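Home | News | Events | Newsletter Archive | Contact

20/07/2023
By the Stamska Newsletter Desk

The seed swap is back, and it's bigger

If you came to our first seed swap in February, you'll remember the state of the front hall by mid-afternoon: coats piled on the radiator, envelopes everywhere, and a line for the bean table that went out the door and past the bike rack. We loved every minute of it. We also learned a lot, and the fall swap is going to run better for it!

First, the good news on numbers. We finished sorting what was left over, and the Stamska seed library now holds 1,161 packets, every one of them labeled and dated. A good share are tomatoes (this is a tomato town, and we've stopped fighting it), but there's a lovely spread of squash, lettuce, dill, poppies and sweet peas too. The drawer we're most excited about is the one for dry beans. People brought in beans their families have grown for decades, with the stories written right on the envelope. Please keep doing that. A packet that says "pole bean, purple, good for soup, from my aunt's place by the creek" is worth ten that just say "bean."

Now, about saving your own. It's the middle of July, and that makes it the perfect time to start. Pick your best plant early, before you've eaten everything on it. Tie a bit of yarn around the stem so that everyone in the house knows to leave it alone. Lettuce will bolt in this heat and you may as well let it - the yellow flowers turn to little puffs of fluff, and each puff is full of seed. One plant will keep you and half your street in salad next year.

Beans and peas are the easiest place to begin. Leave the pods on the plant until they're tan and rattle when you shake them, then shell them and spread the seed on a tray indoors. If you can dent a bean with your thumbnail, give it more time. Tomatoes are messier. Squeeze the seeds and jelly into a jar, add a splash of water, and let it sit on the counter for 3 days or so. It will smell. Stir it once a day, pour off whatever floats, rinse what sank, and dry the seeds on a plate. We used paper towels last year and spent an evening peeling them off, so a plate it is.

Squash are the tricky ones. They cross with each other very happily, and the seed from your prize zucchini may give you something round, striped and tough as a boot. If you grow more than one kind, you'll want to tape a flower shut the night before it opens and pollinate it by hand in the morning. We're going to run a short lesson on this in the Kaneko Street garden while the vines are in full bloom. Wear shoes you don't mind getting muddy, and come early, before the flowers close.

A few changes for the fall swap. The tables will be grouped by plant family this time, with the beans moved to the far wall where there's room for a proper line. We'll have 2,000 blank envelopes on hand, so don't worry if yours are old bread bags or film cans (both turned up in February, and we were charmed). Pens will be on strings. There will be a separate table for garlic, seed potatoes and anything else that's lumpy and needs a paper sack.
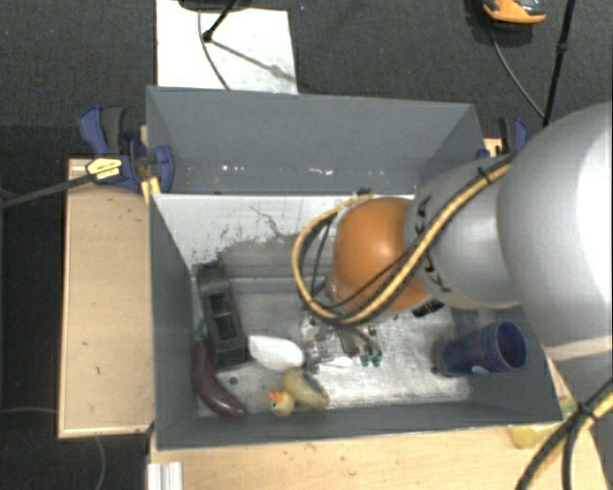
You don't need to bring seed to take seed. We had a few people hover by the door last time because they'd come with empty hands, and we want to be clear that you're welcome! Take what you'll plant, grow it, and bring some back another year if it goes well. If it doesn't go well, come and tell us about that too. Our cucumbers were a disaster last summer and we had a great time complaining about them over coffee.

We have room for roughly 35 tables, and a dozen or so are already spoken for. If your garden club, school or church group would like one, leave a note at the front desk with a phone number. Households are welcome to share a table with a neighbor. We'll be giving out the spots as the notes come in, so sooner is better.

One last thing we'd love help with. The library is short on flowers for late summer, the kind that are still going when everything else looks tired. Zinnias, cosmos, asters, tall marigolds - if you have them, let a few heads go brown on the stem, snip them on a dry day and drop them in an envelope with the color written on the front. If you're not sure what color they were, write "surprise." Those were the first packets to go in February.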